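Etley lab puts two gripper finger designs through block sorting trial

Automation firm Henard has started a side-by-side trial of two finger designs for small parallel grippers, using toy building blocks as the test parts.

The trial is being run at the company's Etley workshop on a pair of matching arms fixed to the near side of an enclosed table. The task is simple enough on paper. The arms pick loose blocks off the table and put them into a six-compartment plastic organizer by colour, and each attempt is scored on whether the block ends up in the right compartment without being dropped or shoved aside.

Itziar Carrasco, who leads the work, said toy blocks were chosen over machined test pieces for their mix of shapes.

"A square block is easy for nearly any gripper," she said. "The curved pieces and the thin wedges are where you start to see a difference. They roll, or they turn as the fingers close, and then you're holding them by a corner."

The first design is a stiff moulded finger with a blunt tip. The second has the same outline but a softer inner face, which is supposed to give a little when it meets a rounded part. Both were made by Ostutard, a parts supplier that has worked with Henard before, and both fit the same mount, so changing from one to the other takes a few minutes with a hex key.

In the first round the stiff fingers were given 600 picks. The softer set has had 105 so far, and Carrasco said she would not compare the two until the counts were even. That should happen before the end of August.

Cameras are being looked at as well. Every attempt is recorded from a fixed position that takes in the whole table and from small cameras at the wrists. Controller software is trained on different combinations of those views, and the team wants to know how much is lost when one is taken away.

Stijn Van der Linden, who looks after the controllers, said the wrist view had been the more useful of the two for the last few centimetres of a pick. The fixed view did better at telling the software which compartments still had room.

"With only the wrist camera, the arm can lose track of the organizer completely," he said. "You get a very nice view of the table and not much else."

He said 34 attempts had been thrown out in the first round after a cable loop caught on an elbow joint. The cables have been tied down at more points and the fault has not come back.

Casimiro Rivas, production manager at packing company Alcaraz, visited the workshop to see the arms running. Alcaraz packs mixed small parts by hand and is thinking about automating one of its lines. Rivas said he was more interested in wear than in speed.

"If the fingers need replacing every month, I need to know that now," he said.

Carrasco said finger wear would be measured at the end of the second round. Henard plans to publish the results, including the discarded attempts, and a third finger design may be added if Ostutard can supply it in time. 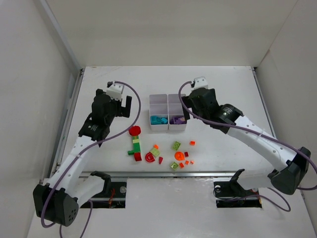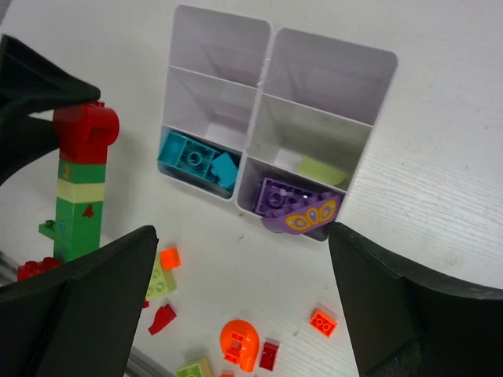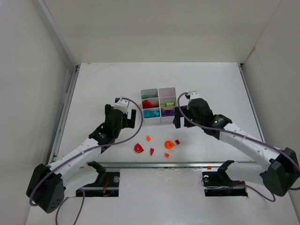
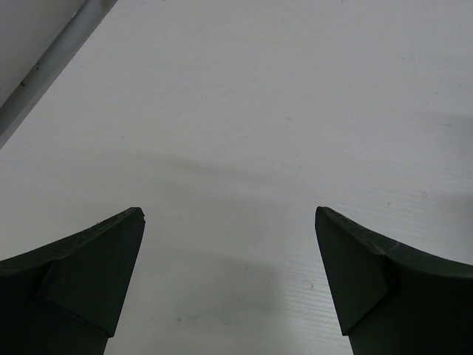 The sorting table at Etley, from the fixed camera (first and third) and at the wrist (second and fourth).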